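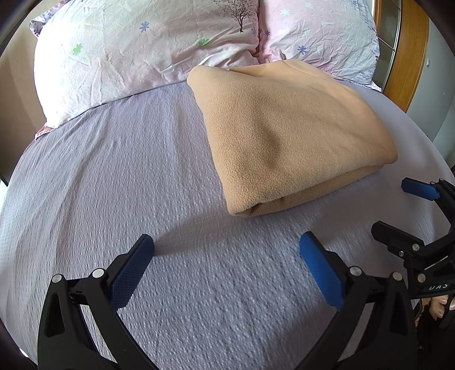

Folded fleece blanket on the bed, with both hand-held grippers open. Bed station, Rerent.

The Rerent site at Karach opens to visitors for one afternoon in May. Most of those who come want to see the arms, and the arms were running, but the more useful part of the visit was a short talk in the upstairs corridor on a fault that went unnoticed through much of the winter. I went for the talk.

Rerent collects handling data for household fabrics under a project called Clostach. An operator works with a gripper in each hand and folds, unfolds or moves something on a bed. The position of each gripper and the opening of its fingers are logged throughout. The logs are used to train a controller, which then drives a pair of fixed arms in a separate room on the ground floor. The bed station is set up as a plain bedroom, with printed pillowcases and a crinkled fitted sheet, and the task on the day was the tan fleece.

The failure showed itself downstairs. During a supervised run, the left arm took hold of the near edge of a blanket, took hold of the fitted sheet as well, and then did not let go at the release point. The commanded opening was reached according to the log. The fingers had not opened far enough to drop two layers of cloth. The arm carried on with the next movement and dragged the sheet nearly 400 mm towards its base before the person supervising pressed the stop. The mattress shifted against the guard rail. There was no injury, and the guard rail did what it was there for.

The first explanation was a worn finger pad on the arm. The pads were replaced and the run repeated at reduced speed, with the same result. The second was the controller itself, and a good deal of time went on that. The cause was upstairs.

On the hand-held gripper, the finger opening is read by a small sensor on the linkage. The sensor wheel is held to its shaft by one grub screw. On the left-hand unit that screw had worked loose, and the wheel could slip on the shaft when the fingers were squeezed hard. Thick fleece makes people squeeze hard. After each slip the logged opening was wrong by a small amount, and the errors added up through a session until the unit was zeroed again at the next start. By the end of a long session the reading could be badly out, while still looking smooth and plausible on a plot.

Rerent then went back through the archive. Of 1531 recordings made with that unit, 156 contained at least one slip. They were found by comparing the logged opening with the width of the gap between the finger pads in the camera picture, frame by frame. The existing automatic check had passed every one of them. It looked only for missing samples and for values outside the possible range, and a slipped wheel produces neither.

Three changes have been made. The wheel is now pinned as well as screwed, using a part made by Krawczyk. The operator closes both grippers fully at the start and at the end of each recording, and the two readings must agree to within 2 mm or the recording is set aside. On the arms, a release is no longer taken as complete on finger position alone: motor current is checked too, and the arm waits if the fingers still appear to be under load.

I asked about the stop button. It was mounted on the wall by the door, and the supervisor had to take a step to reach it. There is now a second one on a lead, which the supervisor holds during any run with people in the room. I would have put this first in the list of changes. It was on the last slide and was not mentioned until the question came up. The sensor fault explains why the cloth was held; it does not explain why the arm was able to go on pulling against a load it should have recognised as wrong. I was told that a pull limit is being tested and that it trips too readily on heavy blankets. No date was given for it.

The demonstration afterwards was slow and uneventful. The arms folded a blanket twice in thirds and once failed to find the edge, at which point they stopped and waited. The new current check could be seen working on the screen, with a slight pause before each release.

Some practical notes for anyone going next year. The corridor talk is repeated at four o'clock and the second session is quieter. The ground floor room is viewed through a window, so sound from the arms is lost. Bags have to be left at reception. The handout covers the sensor repair in full, including a drawing of the pinned wheel, but says very little about the arms. The questions on pull limits are best put to the staff downstairs, who have the test results to hand.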